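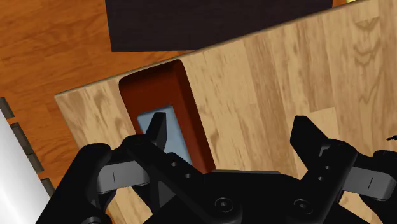 How to Oil a Cutting Board (and What You Can Skip)

Most advice on oiling a cutting board comes from people with oil to sell. I've tried plenty of it and I'm not convinced you need half the steps. You need plain food-grade mineral oil, a clean rag and a free evening.

Wash the board with dish soap and hot water, then stand it on edge to dry overnight. The label on my bottle of Cendel says two hours is enough. It isn't, at least not in my kitchen in April. Oil over damp wood goes blotchy and you end up starting over.

If the surface feels fuzzy, sand it lightly with the grain. I use 144 square inches of board as my idea of a normal size, and one sheet of paper does it fine. Wipe off the dust with a dry cloth.

Pour a small puddle of oil in the middle and spread it out. Do the edges and the ends too. The end grain soaks up more than you'd expect, so go back to it. Leave it for around 60 minutes and wipe off whatever is still sitting on top.

Now about wax. Courtois board cream smells nice and makes the wood shiny for a few days. Drandness claims theirs "seals for a season." I put it on one half of a board and plain oil on the other, and after a few weeks of onions I couldn't tell which was which. Buy it if you like the smell.

Do not use olive oil. It can go rancid, whatever your aunt says.

How often? Forget the monthly schedule on the Clokberg leaflet. Drip some water on the board. If it beads, leave the board alone. If it soaks in, get the rag out again.

Posted June 6, 2018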